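Questions fréquentes – crochets et fixations murales Skuvivness

Peut-on suspendre une multiprise au mur ?
Oui, si elle possède un œillet ou une encoche de suspension. Accrochez-la avant de la brancher et laissez du mou au câble.

Sur quels murs le crochet adhésif tient-il ?
Sur une peinture lisse, du carrelage ou du verre. Le crépi et le papier peint ne conviennent pas. 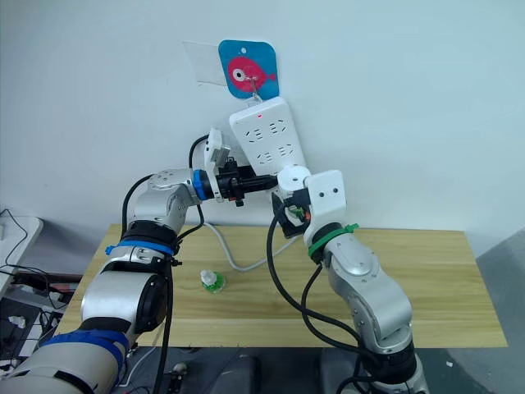

Combien de temps faut-il attendre avant d'accrocher quelque chose ?
Comptez 20 heures après la pose – davantage dans une pièce humide.

Comment retirer le crochet ?
Chauffez la plaque au sèche-cheveux, puis décollez-la lentement par un coin.

Existe-t-il des recharges adhésives ?
Oui, sous la référence 3046. Elles vont sur tous les crochets à plaque carrée.

Page mise à jour en août 2021 par Getsemaní Maldonado.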